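March 16, 2024

Spent the morning on section 4 of the collection rules, the part on bathrooms. The February draft treated a bathroom like a kitchen with different objects, and that does not hold up. Reach over a tub rim changes posture, and posture changes what the head camera gets.

Current wording, after Nikitz sent its comments:

- Both grippers start open and inside the head view before the first grasp.
- Marker faces stay clear of sleeves. Cuffs go above the wrist or get taped.
- Bottles are gripped on the body, below the cap, and kept upright unless the task says pour.
- No leaning on the rim with the gripper hand.

Bremska wants the second rule to be a hard reject. I would keep it as a warning. Of the 2,000 episodes in the last batch, 1,163 passed without any flag, and most of the rest had short marker losses that the tracker bridged without trouble. Rejecting all of them would cost more than it saves.
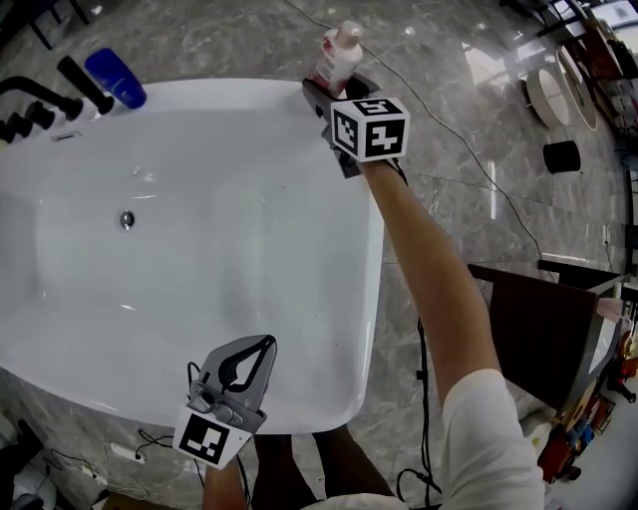
The other open item is cables. The rule says power strips and leads must be outside the standing area and off any floor that could get wet. It gives no distance, so each site reads it in its own way. Magbanua measures from the outside wall of the tub, Pernima from the operator's feet. I wrote to both and proposed the tub wall, as feet move. A fixed number can wait until I have their floor plans — guessing one now would only mean changing it later.

Also split the gripper check in 2 parts. Jaw screws and clamp at the start of the session, then again after 200 episodes. The old text said "regularly," and the logs show how that was taken: one site every hour, another never.

Still missing is a line on loose items on the rim. If they are not part of the task, do they stay or go? For realism they should stay. For safety I would move anything breakable and leave plastic alone. Put it in as a note for now, marked open.

Version number stays the same until the cable reply is in.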